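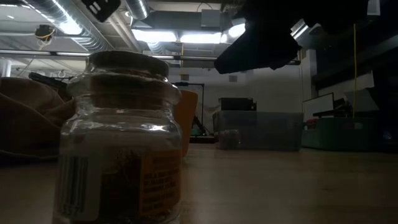
Glass jar on the bench, gripper coming in from the right

Workorix gripper kit and glass jars, is it worth it?

Posted by benchtop_lid, 19 May 2023

We are thinking of buying the Workorix gripper kit for picking up jars and soft bags from a table. The jars are glass with rounded shoulders, a narrow neck and a flat brown lid. Holside sell the kit with 5 sets of finger pads and a 21 day return. Has anyone used it on glass? The arm is already here, so I only need the gripper end.

Holside_forum_reader
Had one since January. It holds jars well if you grip the body below the shoulder. On the neck it is less reliable, as the raised lip pushes the pads apart. Set the force low and go up in small steps. We ran 200 picks on filled jars and dropped two, both by the neck. The soft pads mark easily — budget for spares. Shiny glass also confused our depth camera until we moved the bench away from the ceiling lights. Bags are another matter. Ours slid out unless there was a good fold to pinch.

kozma_user
I'd get the Kozma one.

Lidinden workshop
Kozma is fine but the adaptor plate is extra, so check your arm first. With Workorix the plate was in the box. Ours is rated for 300 grams with the soft pads, so weigh a full jar before you order. Returns to Holside were no trouble, although we had to pay the postage.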